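Kitchen Tips: Recording Dish Handling With Hand-Held Grippers

Plates are the hardest dishes to record well. They are wide, smooth and heavy on one side as soon as they leave the table. The notes below apply to a two-gripper setup at a home table, one gripper per hand.

Put a cloth down first. A bare glossy top throws reflections into the camera, and a rim set down on it tends to slide. Leave bowls and serving dishes toward the back so the front half stays free for the plate being moved.

Grip the rim with one finger on the face and one behind. Close slowly, then tilt. The second gripper comes in from the side only after the first has a firm hold. 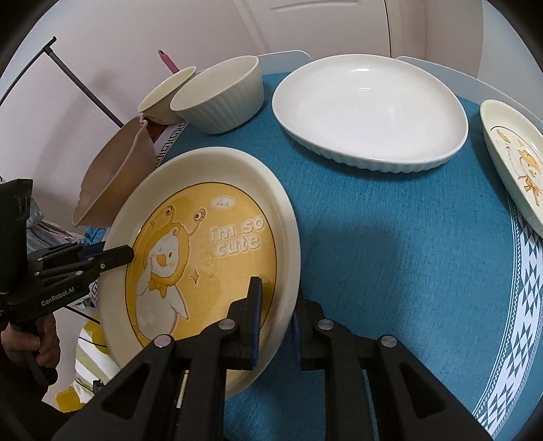 How many takes of one plate are enough?
Stop at 40, then change the plate or its starting position. The Kevisora set holds 1,383 takes, and the early ones repeat each other so closely that 300 were dropped before training.

Vary the clamping point between takes — lower left, lower right, straight across. A system trained on a single grip point will look for that point on every plate it meets. Printed plates are useful for this, as the drawing shows which way up the plate is when the takes are reviewed.

Keep failed grips. Label them as failed and store them in their own folder. Wipe the finger pads every nine takes; grease changes the hold long before it can be seen.
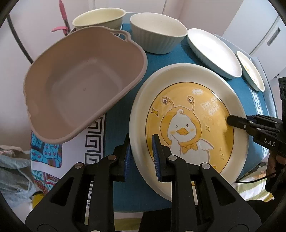
Lenni Lappalainen writes that at Drulis they let the second gripper touch the plate a moment before the first one lets go, and that handovers recorded with a gap between the two were no use to them.

Cable slack matters too. Route it behind the wrist and check it before each session.

Last revised 05/12/2019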